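Keeping a Shared Study Table in Good Order: Household Guidance for Students and Host Families

Issued by the Dasten Learning Office
Updated in February for the spring term

Many students in the Dasten residence program do their coursework at the same table where meals are prepared and eaten. The guidance that follows was drawn up with the Huet Street tutoring center and applies to all host homes and student apartments.

Before study time
Clear dishes and cookware at least ten minutes before work begins. Wipe the table with a damp cloth, then with a dry one, and let the surface air before paper is set down. Loose handouts should go in a folder of no more than 100 sheets; thicker folders tend to split at the spine.
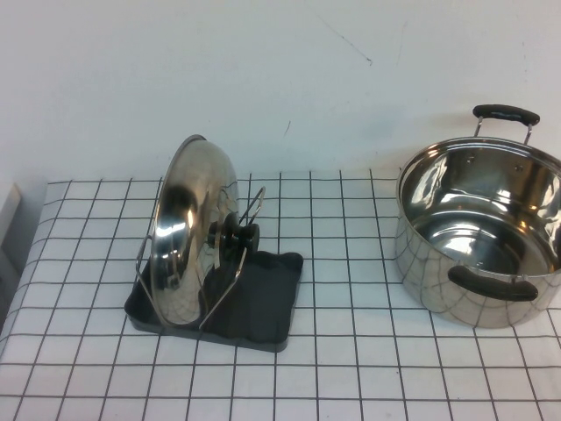 Sylvain Besnard wrote to the office that in his household the ten-minute rule was too short on evenings when dinner ran late, and that moving homework to 7:30 p.m. had settled the matter. He asked that host families be allowed to set their own hour. The office agrees, provided the hour is posted where the student can see it.

Ink, glue and pencil marks
Ballpoint ink on a washable cloth should be dabbed with rubbing alcohol and blotted with a paper towel. Test a corner first. Dried school glue softens under a warm, wet sponge and can then be lifted with a plastic card. Pencil marks on a painted wall respond to a clean white eraser used with light pressure. Do not use scouring powder on rented walls.

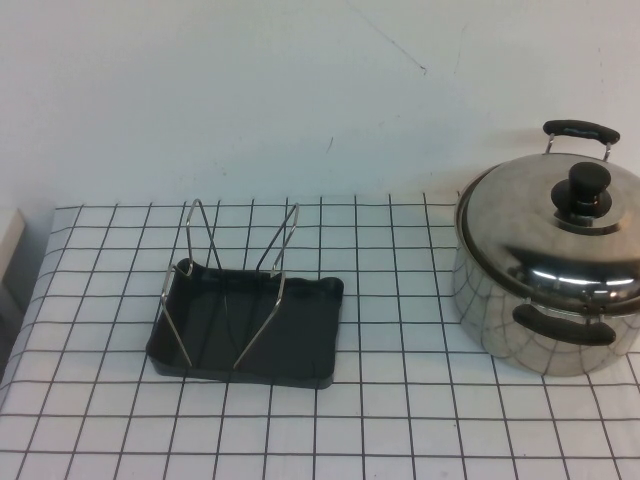

Grid-patterned cloth on a tabletop, with a plain white wall behind.

Books and supplies
Borrowed textbooks are to be kept upright and away from the stove and sink. A book that has become damp should be stood open on its end, with paper towels between the pages, and the towels changed every few hours. Replacement of a Fokine reader costs 280 crowns, and of a Vundow workbook 193 crowns. Both are charged to the student's deposit of 500 crowns.

At the end of the evening
Return shared scissors, rulers and calculators to the supply box. Shake eraser crumbs from the cloth outdoors or over a trash can, never over the sink. Table linens may be washed with kitchen towels at the temperature given on the label.

Requests for supply boxes may be left at the front desk of the Learning Office until 4 p.m.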